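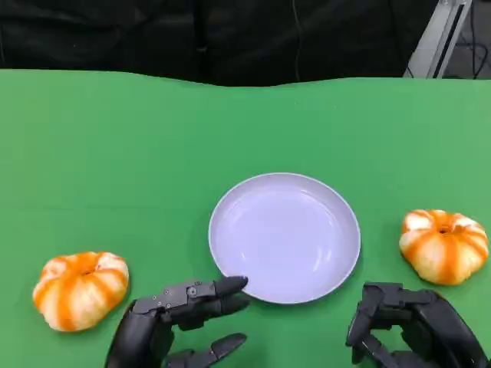 How to Set Up a Scoring Sheet for a Small Fitness Competition

Most gym throwdowns run late on scoring, and the cause is usually the sheet. The method below is the one we use at Ladham for our April event, which has two divisions and 20 athletes in each. You need a laptop, a spreadsheet program and a printer.

Step 1. Fix the scoring rule first

Decide how places turn into points before you open the spreadsheet. We use one point for first, two for second and so on, with the lowest total winning. If two athletes tie on a workout, both get the better place and the next place is skipped. Write this at the top of the athlete briefing.

Step 2. Build the roster tab

Make one row per athlete with bib number, name, division and heat. Sort by bib number and leave it sorted that way all day. Use separate bib ranges for the two divisions so a card in the wrong pile is easy to spot. Lock the tab once check-in closes.

Step 3. Add one tab per workout

Each tab needs the bib number, the raw result and the place. Enter times in seconds only. A result of 1:02 goes in as 62. Mixed formats will sort wrong, and you may not notice until the final heat is being seeded.

For workouts with a time cap, add one second for every rep not completed. An athlete who reaches a ten-minute cap with 13 reps left scores 613.

For max lifts, the highest number wins, so reverse the ranking on that tab. Check it with three made-up results and then delete them.

Step 4. Print the judge cards

One card per athlete per workout. Put the bib number and lane in large type, then the rep boxes, the final result, and lines for both signatures. Lilibeth Dagdag, our head judge, has athletes sign before they leave the floor. An unsigned card goes back to the lane judge.

Step 5. Enter and check

One person reads the card out loud and a second person types. After each heat they swap and read the numbers back from the screen. It takes about five minutes a heat — build that into the schedule.

Step 6. Post the results

Print the standings after each workout and write the time on the page. Give athletes 15 minutes to raise a problem with the scoring desk. Changes need the original card and the head judge's initials.

Save a new copy of the file after every workout, with the workout number in the file name. Keep the paper cards until the final standings have been up for a week.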